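4. Shared mugs and the politics of the office kitchen

4.1 Background to the mug question

It is a commonplace of the literature on shared goods that people look after what they own and neglect what they don't. The office kitchen ought to be an ideal place to test this, being small, warm and full of people who believe they are not being studied. In practice it has attracted less attention than fisheries, grazing land or the parish pump. Jasari, whose early essay on communal teaspoons remains the only sustained treatment of that subject, put this down to snobbery. We suspect it has more to do with the difficulty of getting a grant.

Our own interest is narrower. Sections 2 and 3 dealt with the fridge, where ownership is declared in marker pen and disputed by note. Mugs are a harder case. A yoghurt is eaten once and the matter is closed, at least legally. A mug goes round. It may be brought from home, used daily by its owner for years, borrowed on a Sunday by someone from another floor, and returned to the cupboard with no outward sign of the affair. Whether it has been "taken" is a question on which our informants held strong views and very few shared ones.

We follow Telis in separating three states: the personal mug, which has an owner everyone can name; the house mug, bought by the employer and loved by no one; and the orphan, left behind by a colleague who has moved on. Telis treats the orphan as a minor category. In our records it was the largest of the three, and we shall argue that it does most of the work of keeping a kitchen civil.

4.2 Method

The study covered 29 kitchens in offices of several kinds, among them a housing charity, two firms of surveyors and a college library. Annick Brunet carried out the interviews and kept the diary of disputes, which ran to 368 entries before we asked her to stop. An entry was made whenever a mug was the subject of a spoken complaint, a written notice or what the coding manual calls "pointed washing-up". The last of these was added after the pilot, when it became clear that a good deal of the hostility in British offices is carried on through the medium of hot water and a scourer.

Informants were asked to sort mugs into those they would use freely, those they would use if nobody was about, and those they would not touch. They were then asked why. The second question was less productive than the first. Most people know exactly which mug they must not use on a weekday morning and have never had cause to put the rule into words. Several became cross when pressed. One surveyor said only that it was "obvious from the handle" and returned to his desk.

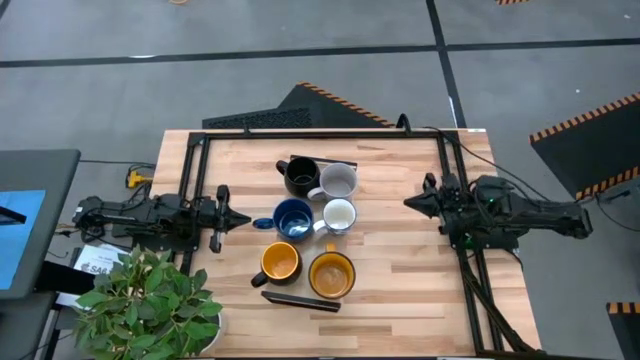

The sorting task has its limits. People asked to place a mug in a category will do so even if the thought had never troubled them before, and some plainly gave the answer they felt a reasonable person would give. We were fortunate that the diary could be set against it. An informant from the library placed every mug in the "use freely" pile, remarking that she had never understood the fuss. She appears in the diary eleven times, on each occasion as the complainant.

Colour proved a weaker guide than we had expected. El Idrissi reports that plain mugs drift into common use while patterned ones stay with their owners, and this has been repeated so often that it now turns up in staff handbooks. We found something of the kind in the larger kitchens, where memory is stretched and a plain mug has few means of defending itself. In the small ones it made no difference. Six people sharing a kettle can remember the standing of every mug in the cupboard, along with its history and the character of the person who chipped it.

4.3 The orphan mug

An orphan begins life as a personal mug. Its owner leaves, usually with a card and a cake, and forgets it. For a period the mug cannot be used at all. Informants spoke of this stage with some delicacy. To drink from the mug of a colleague who left on Friday was felt to be grasping, whatever the shortage. Mumia calls the interval "decent delay" and compares it with customs surrounding the clothes of the dead, a comparison our informants would have found excessive, although not one of them offered a better.

How long the delay should last was seldom agreed. In the housing charity it ended when the new person started. At one of the surveyors it ended when somebody dropped their own mug and was held to be in need. In the college library the mug of a former cataloguer was still out of bounds when we completed the fieldwork, and staff who had never met him spoke of it as his.

Once the delay is over, the orphan becomes the most useful object in the kitchen. It can be given to a visitor without insult, as a house mug cannot, since house mugs are generally thought to be a bit thin and to make the tea taste of cupboard. It can be borrowed without debt. Of the disputes in the diary, 129 were settled by one party taking an orphan instead, in most cases while remarking aloud that they didn't mind in the least.

This bears on the usual advice given to employers, which is to clear the cupboards once a year and start again with a matching set. The advice looks sensible and costs little. Two of our kitchens followed it during the study. In both, the personal mugs retreated to desk drawers within days, the matching set was left unwashed by general consent, and a notice went up in November asking people to remember that their mothers did not work there. Jasari records the same wording in her teaspoon paper, and it may well be the oldest continuous text in office life.

4.4 Washing up as a claim

We turn now to the sink. A mug left dirty overnight was open to two readings. Those who owned it regarded it as resting. Those who did not regarded it as given up, and anyone who washed it felt entitled to the next use. Neither side thought the point needed arguing, so it was argued daily. The person who washes another's mug acquires something, but our informants differed on whether this amounted to a right, a favour owed, or merely the pleasure of mentioning it. Section 5 takes up the third possibility in connection with the dishwasher.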